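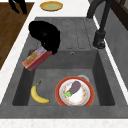

Clearing a sink is still harder for a robot than stacking a pallet, according to results published August 6, 2023 by Grovari, a small company that tests household machines for manufacturers.

The company put control software from two developers, Fliteo and Chraibi, through 3,555 attempts at kitchen chores. All of the attempts were run in simulation, in a computer model of an ordinary kitchen with a sink, a drainboard and a counter. The chores were ones most people would do without thinking: take the food out of the sink, put a plate on the counter, move a box from one side to the other.

When the job was a single object with nothing touching it, the better of the two programs finished 85 percent of the time. When the object was lying on a plate, or the plate had to be moved with something still on it, the rate fell below half for both. Grovari did not say which developer came out ahead, under the terms of its agreement with them.

"A box is easy. It has flat sides and it stays where you leave it," said Mitali Siddiqui, who ran the tests. "A plate is thin and it's usually leaning on something. You have to get a finger under the rim, and in a sink there are walls in the way."

Fruit and vegetables gave mixed results. Bananas were picked up more often than the testers had guessed, in most cases by the middle. Eggplants rolled. Baked goods were left for a later round of scoring, as the model does not yet show whether a roll has been crushed.

The walls of the sink were a problem of their own. An arm that has no trouble on a table has to come in from above when it works in a basin, and the faucet takes up part of the space it would like to use. In 568 of the attempts the arm stopped itself to avoid hitting the faucet or the edge of the counter, and the run was counted as a failure.
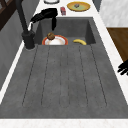 Two-handed work was tried as well. Siddiqui said the second arm helped less than expected. It was useful for steadying a plate, but the programs often left it waiting off to the side while the first arm did everything – and on some runs the two arms reached for the same spot and both had to back off.

Teodor Walczak, who leads the kitchen group at Fliteo, said the numbers were fair. His team had spent most of its time on shelves and conveyor lines before it turned to homes, he said, and the software still shows it. Fliteo plans to send in a new version this fall. Chraibi did not answer a request for comment.

Shop-floor work is further along. Gomitz, which makes packaging equipment, has had arms loading cartons at its own plant since May. Igor Zieliński, the plant's production manager, said the machines run through both shifts with one person watching over them. They handle four carton sizes, all of them known in advance.

"If you threw a banana on the line, it would stop," Zieliński said. "We would want it to stop."

Raili Hämäläinen, who advises housing companies on equipment for older tenants, said she is asked about kitchen robots nearly every week and tells people to wait. Her clients want a machine that can clear up after a meal, she said, and they would need it to work every time. She would also want to see tests with water, which the Grovari model leaves out, along with soap and anything made of glass.

Grovari said it will repeat the tests with a second kitchen layout and a longer list of objects, including cups and flatware. Trials with real arms are planned after that, at the company's own workshop. Edmund Wróbel, the company's director, said no date has been set for those and that the cost of broken dishes has been put in the budget.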